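The flat at Odville had been let to the company since September, and by the end of winter I had stopped thinking of it as a flat at all. It was the place where I took my shoes off, put the kettle on, and taught a hand how to touch things.

Teaching is a generous word for it. What I did, mostly, was move my own arm very slowly while the machine's arm moved with it, and then press the pedal to say that was one, and begin again. Clevel wanted 200 examples of each task. I had done drawers, and I had done curtains, which were dreadful, and I had done a whole fortnight of putting spoons into mugs, after which I could not stir my tea at home without feeling that somebody ought to be writing it down. Now it was the air purifier, and the task on the sheet read: approach front panel, fingers straight, stop before contact.

Stop before contact! I had rung the office at Radell to ask whether they had left a line off. They had not. The machine was very good at arriving, they said, and rather poor at nearly arriving, and they would like it to have plenty of nearly to look at.

So I gave it nearly, all that morning, with my shoulder aching and the rain coming down on the skylight, and in between I told it things. I hadn't meant to start talking. It began in the curtain days, with swearing, and it had softened over the weeks into a sort of commentary, the way my grandmother used to talk to her pastry.

"Gently," I told it. "You're not knocking. You're only going up to the door."
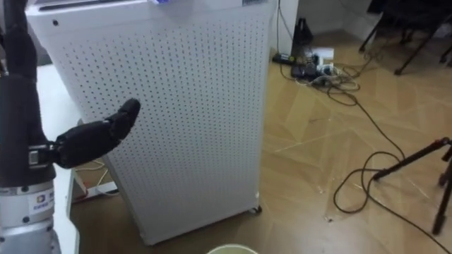 *The hand at the purifier, fingers together, not quite touching.*

I held it there longer than the sheet asked for. My grandmother had a way of putting her hand out towards the oven before she opened it, flat, with the fingers closed, and keeping it in the air a moment as though the oven might have something to say. I had not thought of it for years. She had been dead for 26 of them, and yet my own arm, strapped into its harness in a rented room, knew exactly how she did it — the small lean forward, and the waiting.

I pressed the pedal. That was one.

After that I'm afraid I did them all her way. It wasn't cheating, as far as I could tell. The sheet said nothing about how a person ought to wait, only where. By lunch I had 50, and I ate my sandwich on the stairs feeling pleased with myself and a little bit silly, and then I went back in and did some more.

The message from Radell came a good while later, when I had moved on to cushions. They had put the purifier examples in with everybody else's, 800 of them altogether, from flats and kitchens I would never see, and the new version had been running for a week. It was stopping nicely. There was one odd thing, they wrote, and they wondered if I could shed any light on it. Just before it stopped, it leaned forward a little, and then it seemed to wait. Did I want them to trim that out?

I read it standing in my socks with a cushion under one arm. Then I made a pot of tea, and sat down, and wrote back that if it was all the same to them I should like it left in.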